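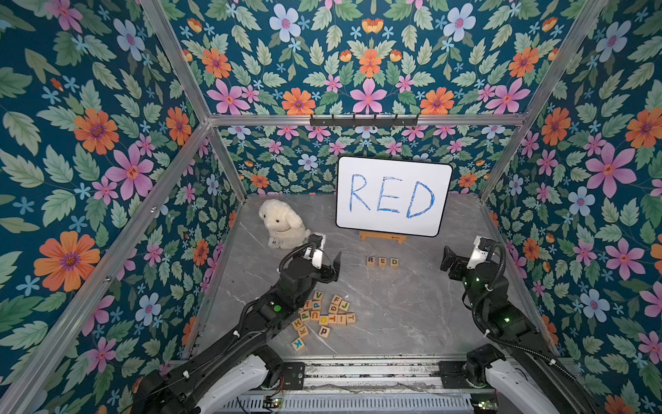
Red

My uncle Norbert rang at breakfast to say that he'd been thinking about the marker, and that he'd hardly slept.

"You can't write it in blue," he said. "Emese, you can't. She'll look at blue and read red and that'll be it for her, for life."

I told him it was the only marker in the house that worked, I was eating toast, and the child was four and had so far shown no interest in reading anything in any colour. He said that was exactly the age it happened. He said he'd had a cousin in Pranska who learned his colours off a faulty chart and later drove a bus. I asked what the bus had to do with it and he said, "Well, traffic lights," and I have to admit I did think about that one for a bit.

I should say the child is Bisi, and she's Omolara's. Omolara Amadi lives in the flat above mine on Clovard Street, and that December she'd gone onto early shifts, so three mornings a week Bisi came down my stairs in her socks with a bag of crackers and the air of somebody arriving for a meeting. I'd never looked after a child. I'm fifty-three, I used to do the books for a flooring company, and the most I'd ever kept alive was a fern (it didn't stay alive, but it had a good run). I wanted to do it properly, is all. I wanted a corner.

So I made one, and I went overboard with the wallpaper.

The Wallpaper

It was a Henderetti, end of the roll, from the shop my friend Veronika's brother-in-law was closing down. I'd gone in for something plain. I'd honest-to-goodness said the word "oatmeal" in the car. Then he unrolled this thing on the counter, dark teal with great big leaves all over it and flowers the size of dinner plates, pink and orange and a pale blue one with a pink middle, and I heard myself asking how much for all of it.

Fifty-seven dollars! I'd have paid more. I didn't tell him that.

Veronika Orbán came over to help me hang it and spent the whole afternoon telling me it was too much. "It's like being inside a hat," she said. She's a very good hanger of wallpaper, I'll give her that, she matched the leaves at the corners so well I had to hunt for the joins, but she kept up the commentary the entire time. Too dark. Too busy. The poor kid would think she was lost in a jungle. When we'd finished she stood back with paste on both elbows and looked at it, and then she had a cup of tea and looked at it some more, and when she got home she phoned to ask if there was any left.

There wasn't.

Bisi's verdict, the first morning, was that the big orange flower was the boss. She pointed at it as soon as she came in, the one with the purple middle. "That's the boss," she said, and then she introduced the lamb to it.

The Lamb

The lamb was mine, I'd better own up to that. It's white and fluffy with floppy ears and it still has its tag on, and I bought it for myself the winter I had my knee done and never told a soul. When I knew Bisi was coming I took it off my bed and stood it on the table by the whiteboard as if it had always lived there. I thought that was generous of me. Then she asked what its name was and I said Csonka straight off, so the game was up. You don't have a name ready like that for a toy you've only just put out.

"Csonka," she said, trying it. "Is he a good reader?"

"He's a beginner," I said.

"Me too," said Bisi, and she ate a cracker, and we were off.

I had no method. Omolara had offered to send me some links and I'd said no, no, I'd manage, and then lay awake wondering what I'd meant by that. What I had was a little whiteboard on a little easel and a bag of wooden alphabet blocks from the church sale. My idea was that I'd write a word up on the board and she'd find the letters in the pile and build it underneath. That's it. That was the whole curriculum.

I picked RED because it was short and because the R was sitting on top of the bag. I drew the letters nice and big, hollow ones, and then they looked a bit thin to me so I filled them in with slanty lines. In blue. I was quite proud of them until I sent Norbert a photo.

Norbert Bognár is my mother's youngest brother and he taught technical drawing for years, so he has feelings about lettering. He said the hatching was uneven. Then he noticed the colour, and that was when the calls started.

Norbert's Campaign

He rang on the Monday. He rang Monday night as well. He posted me a red marker, in an envelope, with my name and address on the front in capitals so perfect they looked printed, and when it came it was dried out. I didn't have the heart to say. I told him it was lovely.

"So you've changed it," he said.

"I'm going to."

"She's had three mornings of it already, Emese."

"She thinks the R is a man with a big chest, Uncle Norbert. I don't think she's up to the colour yet."

Quiet on the line. Then he said, very carefully, "It is rather like that, isn't it? The R." I could hear him getting out a pencil.

The thing is, he'd got into my head. I'd be buttering something and I'd start to worry. What if it did matter? The blocks weren't any help either. When I got them out under the lamp and looked at them properly, the R was purple and the E was a sort of orangey brown and the D was green. There wasn't a bit of red in the whole word! I went through the bag looking for a red R, and then a red E, and I was sitting on the floor at nine o'clock at night with an alphabet in my lap when Géza came by to return my ladder.

Géza Kiss is from number 9 and he's the sort of man who'll sit down on a floor with you before he asks what you're doing. I explained about the marker, the bus in Pranska, all of it.

"What colour's the word blue?" he said.

"Well, that depends what you write it with."

"In a newspaper."

"Black."

"And did that ever give you any trouble?"

I said he should take it up with my uncle. He said he'd rather not, he'd met my uncle. Then he helped me put the blocks back and asked if I'd always had that wallpaper, and I said no, and he said it suited me. I've thought about that more than I've thought about most things this year, but it's another story.

The Visit

Norbert turned up in person on December 16, 2021. I've got the date because I'd written DENTIST on the calendar that day and had to cancel. He had his good coat on and a tin of biscuits, and he told me he was just passing, and he lives an hour and a half away.

Bisi was already at the table. She looked at him the way she'd looked at the boss flower.

"I'm Norbert," he said. "I'm told you're learning a word."

"I know it already," said Bisi.

"Do you? Which one is it?"

"It's that one," she said, and pointed at the board, which you couldn't fault.

He pulled out a chair. I stood by the kettle with my hands in a tea towel feeling as though I was the one being tested. He asked if she'd build it for him, and she sighed and got stuck in. She goes about it like somebody shopping for tomatoes, she picks one up, turns it over, puts it down, has a word with Csonka. She got the R. She got the E, upside down the first time, but then an E upside down is still mostly an E. The D took her longer. She held up an O and considered it, and I watched my uncle, a man who once sent back a birthday cake over the spacing, sit on his own hands.

Then she had it, and down it went.

Only she hadn't put them in a line the way I always did. She'd set them off on a slant across the table, with the R nearest and the D way at the back, and I saw Norbert's eyebrows go up.

"It's going away," she told him. "It's walking to the board."

"Perspective," said my uncle, in a voice I hadn't heard out of him since about the time I was at school. 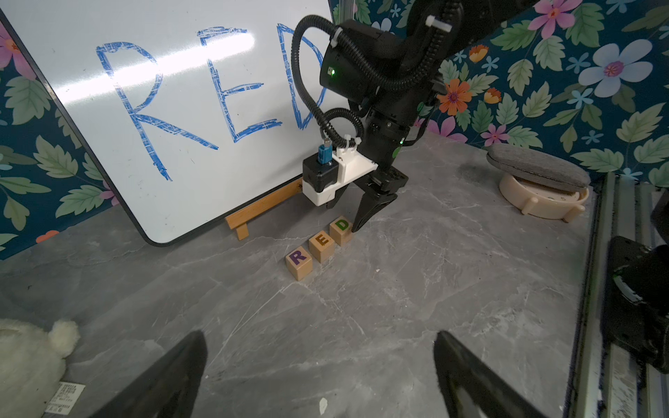 The Question

He did ask her, of course. He'd come all that way. He waited until she'd had a biscuit and then he leaned in with his elbows on my nice marbly tabletop and said, "And what colour is the writing, Bisi? On the board?"

"Blue."

"And what does the writing say?"

"Red."

"And that doesn't bother you?"

She gave it some real thought, I'll say that for her. She looked at the board and at the blocks and she looked at him, and his good coat over the chair.

"Your name's Norbert," she said. "What colour's that?"

Well! I had to turn round and do something to the kettle. My uncle didn't laugh, he isn't a laugher, but he took out his pencil and the back of an envelope and said that he'd always supposed it was a kind of brown. Bisi said no, it was yellow. They went through everybody after that. Mama was orange. Csonka was white, because he just was. I was green, apparently, dark green, and Norbert said yes, he could see that, and wrote it down.

They were still at it when Omolara came in off her shift with her shoes in her hand. She stood in the doorway a while. She'd heard a certain amount about my uncle by then and I think she'd been expecting somebody taller.

"Has he told you about the marker?" she whispered to me.

"He's moved on," I said. "Do you know what colour you are?"

In January he sent a parcel. It had a proper chart in it, done by hand on good paper, all twenty-six letters with the hatching perfectly even, and every one of them was blue. There was a note for Bisi that I wasn't to open. Under the chart, wrapped in a bit of newspaper, was another red marker, and I tried it on the back of my hand and it was as dry as the first.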